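Nellgate Workroom Refit: Progress Report to Plumia
Prepared by Onni Kuusisto, 16 October 2020
Work package 2: tabletop writing stations

1. Status

Work package 2 is on schedule. The fixed wall boards have been taken down and the first writing station has been set up for trial. Spending to date is 1042 pounds, against which invoices are held by Tolera Alemneh at the Nellgate office. No transfer between budget lines is requested.

2. Scope

The proposal approved in April set out small dry-erase boards that stand on the table, to replace boards that users could only reach by leaving their seats. Each station consists of one board, one pair of clip-on feet, a marker and a white work surface laid over the existing table. The tables themselves are kept. The full order is for 20 stations. Delivery of the remaining boards has been confirmed by the supplier, Brinia.

3. Trial station

Trials cover three matters: whether the board stays upright while it is written on, whether the writing can be read from a seated position, and how well old marks come off both surfaces. Each trial session lasts 30 minutes. Notes are entered on a paper sheet and copied to the project file at the end of the day.
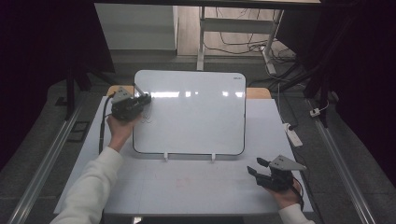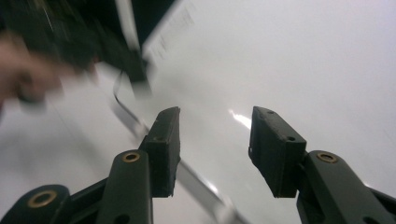 Stability is acceptable for light writing. When the marker is pressed hard near either end of the board, the feet shift on the work surface. Moving the feet outwards reduced this. The setting-up sheet will be changed to show the wider position.

Reading is affected by the ceiling lights. The gloss finish reflects them, and from some seats the upper part of the board is hard to read. Turning the station by a small angle helps at one seat but can make matters worse at the next. Maluleke, the lighting contractor, has been asked to price diffusers for the fittings above the tables. The quotation had not been received when this report was closed.

Cleaning results differ between the two surfaces. Fresh marker comes off the board with a dry cloth. The matt work surface holds stains for longer and needs a damp cloth, sometimes twice. Users have been asked to cap markers when they put them down.

4. Costs outstanding

Spare feet: 146 pounds, ordered but not yet invoiced. Cloths and markers: to be met from the consumables line. Diffusers: not in the approved budget. A separate request will be made if the quotation supports it.

5. Next period

Complete trials at the wider foot setting. Reissue the setting-up sheet. Take delivery of the remaining boards and check each one for flatness before the feet are fitted. Report the lighting quotation to Plumia once it has been received.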